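Ondura > Groups > Bench Software > Minutes

Reading time: 3 min

Minutes of the bench software meeting, 2019-01-12

Present: control, perception, planning and tooling, one person from each. The lab side sent its comments in writing before the meeting.

1. Minutes of the previous meeting

Accepted with one correction. Under item 3 it was written that the planner "refuses" a goal inside the table margin. It should say that the planner moves the goal up to the margin and gives a warning. The warning is easy to miss, and tooling will print it in the operator window also.

2. Control

The new joint controller is running on both arms. The command rate stays at 400 Hz. Control explained that the old build sometimes held the last command when a message came late, and the arm then continued for a short moment in the wrong direction. The new build slows down and stops after 6 missed messages. There was a discussion if this number is too small for the wireless setup. It was agreed to keep it for now and to write every stop in the log with the arm name and the time.

Control asks everybody to not start the old build from their own scripts. Two scripts in the shared folder still do it. Tooling will change them.

3. Planning

Plerna, our planner, now plans for the two arms together. Before, it planned the left arm first and treated the right arm as a fixed obstacle, so the right arm often waited without need. The time limit for one plan is 40 seconds. Planning thinks this is long, but would like to measure first and make the limit shorter after. No decision was made.

The lab side asked if a plan can be paused and continued. At present it can be stopped only, and the next plan starts from the new position of the arms. This request is moved to the list for July.

4. Perception

The training set for Vidal has now 586 labeled views. Depth is still the weak point with clear objects, and the segmentation gives better results than the depth on all the glassware. Perception proposes to take the outline from the color picture and the height from a stored model of each object. Planning agrees, if the uncertainty of the position is sent together with the position. The message format must be extended for this.

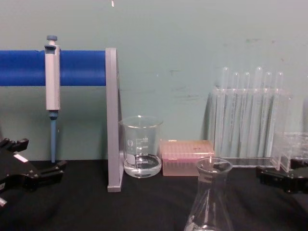
Perception wants to use one layout as the reference for the next tests, so that the results of different builds can be compared. The test tube rack is the hard part of it: the rack and the tubes are both clear, the wall shows through them, and the tops of the tubes do not make an even line, so one stored height for the whole row will give a wrong grasp for some tubes. The model must keep a separate height for each tube. The pipette hanging on the blue rod is easier for the segmentation, but it has no tip on it, and the stored model must have the same length. Planning will prepare both model versions, with tip and without tip.

5. Tooling

Dorirura can replay a log together with the plan, but the two clocks are not matched, and the plan is shown too early. A fix is ready and waits for review. Control will do the review.

6. Actions

Control: stop messages in the log; review of the replay fix.
Perception: draft of the new message format, with uncertainty.
Planning: pipette models; table of planning times.
Tooling: margin warning in the operator window; change of the two scripts.

7. Any other business

None.

Contact: Bench Software group | © 2019 Ondura | Back to top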